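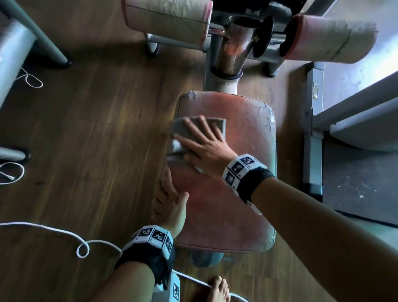 Limpieza del asiento rojo con paño gris. Al fondo, los rodillos con el forro pelado.

Acta de la reunión de usuarios de la sala de musculación
Club Pichler, 25 de septiembre
Asisten: Elfriede Hubmann (preside), Remo Holzer, Gyu-bin Ham, Andri Hauser. Excusa su ausencia Witold Kurek. Levanta acta R. Holzer.

1. Acta anterior. Se aprueba. Hauser hace constar que la mitad de lo acordado entonces sigue sin hacerse.

2. Limpieza de tapizados. Ham defiende el nuevo turno: paño y pulverizador después de cada uso. Holzer duda de que sirva de mucho en un asiento con las esquinas agrietadas, porque el sudor entra por ahí y el paño no llega. Pregunta además quién va a comprobar que se cumple. No hay respuesta clara.
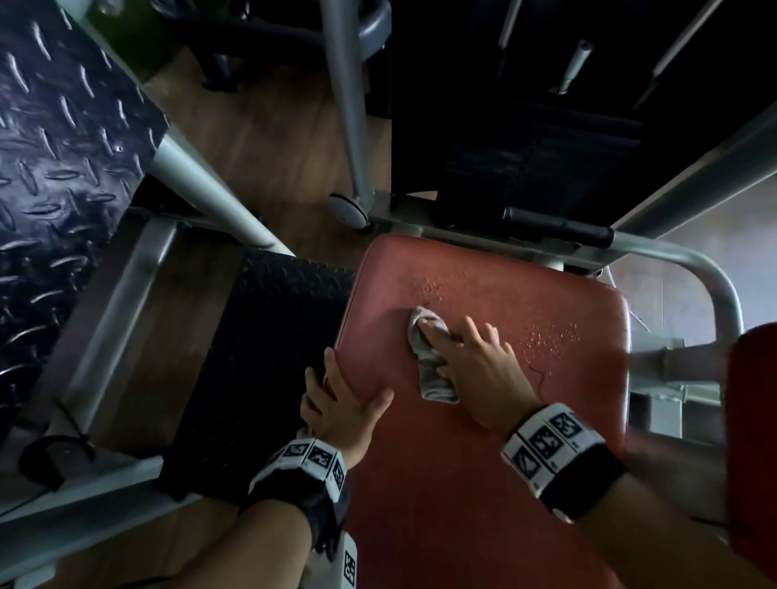

Hubmann pide que se sujete bien el asiento al frotar y que no se deje el producto en gotas sobre el vinilo. Ham propone el limpiador Ullik, que según el proveedor «recupera el color». Holzer ruega que no se copien en acta frases de folleto. Se comprará un solo envase, de 10 euros, y ya se verá.

3. Retapizado. Hay dos presupuestos: Jarnar pide 155 euros por asiento y rodillos; Hamance, 79 solo por el asiento. Hauser no entiende que ninguno de los dos haya venido a ver la máquina. También hay óxido en el poste y eso no lo incluye nadie. Se aplaza hasta tener una visita y un precio por escrito. Gasto autorizado: hasta 166 euros.

4. Ruegos y preguntas. Hauser pregunta por las placas antideslizantes y si entran en el turno. Ham dice que sí. Holzer no lo encuentra en la hoja. Se corregirá la hoja.

Se levanta la sesión.

Contacto: secretaría del Club Pichler | © Club Pichler | Volver arriba

Utilizamos cookies propias y de terceros. Aceptar | Configurar

Comentarios (2)

W. Kurek: Siento no haber ido. Con esas grietas yo no gastaría ni en el limpiador.

Gyu-bin H.: Witold, el envase ya está pedido. La hoja corregida la cuelgo mañana.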